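Katona Two-Arm Teaching Station

Overview | What's in the kit | Specifications | Setup | Ordering

The Katona is a teaching station for two-arm robots with fingered hands. An operator puts on a pair of tracking gloves and a headset, sees what the robot's cameras see, and does the task with the robot's own arms. The station records joint positions, finger positions, operator input and all camera streams on one clock. What you get at the end is a folder of demonstrations that can be replayed, trimmed, labeled and used for training.

It also has a hand-guiding mode. Press the pedal, the arms go slack under gravity compensation, and you move them where you want them. Most customers use guiding to set start poses and the gloves for everything else.

The station is made by Drokon and is sold with or without arms. If you already have a robot with a supported controller, order the Teaching Kit and skip to Compatibility.

What it is used for

Kitchen and store-room work is where most Katona stations go: opening drawers and doors, picking up bottles and cans, moving things from a shelf to a counter and back. These jobs need two hands more often than people expect when they write the task list. One hand holds, the other opens or receives, and the handover between them is where a scripted motion usually goes wrong. Done by a person through the gloves, a handover takes a few tries to learn and then becomes routine. 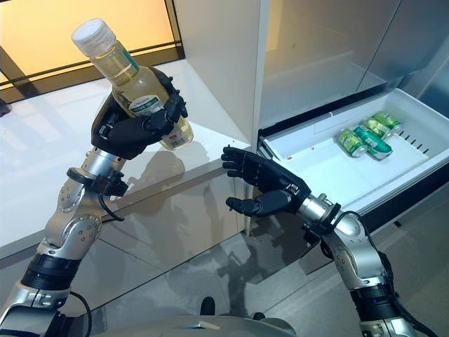 Each arm can be driven alone or both together. A toggle on the left glove locks one arm in place while the operator works with the other, and the locked arm holds its grip force until it is released. The lock state is written into the recording, so you can filter for it later.

Finger control is by joint angle, with no preset grasps in between. If the operator curls a ring finger halfway, the robot's finger curls halfway. Customers coming from parallel grippers sometimes ask for a plain open/close mode, and there is one in the settings under Simple Grip. It maps the whole hand to the index finger trigger and is a good way to start new operators.

Cameras

The standard kit has one head camera and two wrist cameras. The head camera is the operator's main view. The wrist cameras can be shown as small windows at the bottom of the headset display or switched to full view with a double tap of the thumb and index finger.

We recommend recording all three even if you plan to train on the head view only. Storage is cheap and you can't go back and add a camera later. The wrist view is close to the palm, so a good part of it is always hand. Leave the mount where it ships. Moving it further back shows more of the room and less of the contact between finger and object, and the contact is the part you will want.

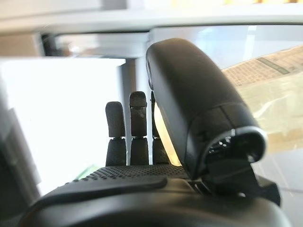
Exposure can be set to automatic or fixed, per camera. In rooms with large windows, use fixed exposure on the head camera and automatic on the wrists. A wrist camera turns toward and away from the light many times in one demonstration, and a fixed setting will lose detail at one end or the other. The exposure value is saved with every image either way.

What a recording session looks like

The operator stands or sits at the glove dock and calibrates by making a fist, opening the hand and touching thumb to each finger. Calibration is kept per user. The second person, if there is one, sits at the session laptop and resets the objects between runs.

Start and stop are on the foot pedal. A short press starts a demonstration, a short press ends it, and a long press throws it away. Thrown-away runs go to a separate folder and stay there until you empty it. We added that in the June software update after several customers asked for their failures back.

"We plan on 110 good runs before lunch with two people," says Azucena Orozco, who heads operator training at Drokon. "A first-day operator won't get near that. Give them an afternoon of moving cans with no recording on, then start counting."

Sessions are reviewed in Zarnano, the browser tool that comes with the station. It lines up the camera views with the joint traces and lets you cut dead time from the start and end of a run, mark stages and add a text label. Export is to common open formats. There is no per-seat charge for Zarnano and it runs on your own machine.

What's in the kit

Tracking gloves, left and right, sizes S to XL (specify when ordering)
Headset with forward cable guide
Head camera and bracket
Wrist cameras, 2, with mounts
Foot pedal, three function
Control box with emergency stop on a 2 m lead
Session laptop with Zarnano installed
Cable set and strain relief clips
Hard case for gloves and headset

Spare glove liners are sold in packs. Order some with the station. They get sweaty, and operators don't like sharing them.

Specifications

Control rate: 200 Hz
Joint and finger recording rate: 200 Hz
Power: standard wall outlet, one circuit for the station and a second for the arms
Network: wired only between control box and robot
Onboard storage: enough for 300 recorded runs at default settings, expandable
Modes: glove control, hand guiding, replay
Replay speed: adjustable, starts slow by default

Compatibility

The Teaching Kit works with the Genach arm controller and with any arm that accepts joint position commands over the wired interface described in the integration guide. Fingered hands need a hand profile. Profiles for the hands we sell are installed at the factory. For other hands, send us the joint limits and a drawing and we will quote for a profile.

"The arm side is usually a day's work," says Asanka Fakir, our integration engineer. "Hands take longer. People's fingers and robot fingers don't line up, the thumb least of all, and someone has to sit there and tune it."

Setup and training

Installation includes two days on site. The first day covers mounting, cabling, the safety check and camera alignment. The second is spent with your operators on one of your own tasks, so have the objects ready and the room laid out the way it will be used. If the robot works from a mobile base, we also need clear floor on both sides for the arm sweep test.

Check the cables along the forearms before every session. They should hang with enough slack for a full wrist turn and should not catch on a drawer handle or counter edge.

Ordering

Full station with arms and hands: quoted per order
Teaching Kit without arms: quoted per order
Additional glove pair: in stock
Wrist camera, spare: in stock
Glove liners, pack: in stock

Remote demonstrations can be booked through the contact form. You drive and we reset the objects.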